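Print this page | E-mail this to a friend
3 min read

Keeping a Stone Floor Happy (Without Spending Your Whole Weekend on It)
By Nisha Saxena
Sunday, July 1, 2018

We moved into this house with stone floors in the kitchen, the hall and the back room, and I knew nothing about them. I'd had carpet all my life! So I did what I'd always done with a dirty hard surface, which was squirt some vinegar and water on it and scrub. Please don't do that. If your floor is marble or limestone (or you don't know what it is, which was me), the acid eats at the polish and leaves dull patches that no amount of mopping will bring back. I have one by the fridge shaped like a boot.

What I use now is plain warm water with a small squirt of pH-neutral cleaner. I buy the Zaswood one because the hardware store near us carries it, but any bottle that says it's safe for natural stone will do. Go easy. Too much soap dries to a film, and then the floor looks dirtier than when you started and you'll think you need more soap. Ask me how long I went around in that circle.

Sweep first, always. Grit is what scratches stone, so I go over everything with a dust mop before any water comes near it. If you vacuum, turn the beater brush off. A good doormat at each door saves more work than any cleaner (mine gets shaken out on the back step whenever I remember).
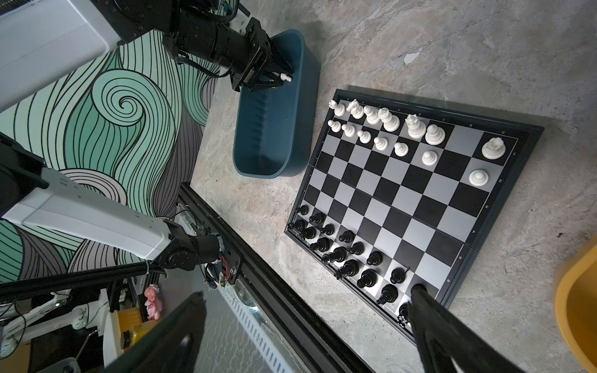
Spills are the other thing. Blot, don't wipe! Wiping orange juice just gives you a bigger puddle of orange juice. For oil, my neighbor Zsófia Tóth taught me the baking soda trick: mix it with water until it's like thick yogurt, spread it over the spot, tape plastic wrap over the top and leave it overnight. Next day scoop it up with a plastic spatula and rinse. I had to do it 3 times on a butter stain in May, but I can't find the place anymore.

For sealing, try the water test before you buy anything. Put a few drops on the floor and go have your coffee. If they're still sitting up in beads when you come back, leave it alone. If the stone has gone dark underneath, it's ready for another coat. Do the corner behind the door first, and wipe off whatever hasn't soaked in, or you'll be peeling your socks off it for days.

Oh, and felt pads under the chair legs. The stick-on kind collect crumbs and hair and then they're as bad as sandpaper, so peel them off and put on fresh ones when they start looking furry. I keep a packet in the drawer with the dish towels.

Print this page | E-mail this to a friend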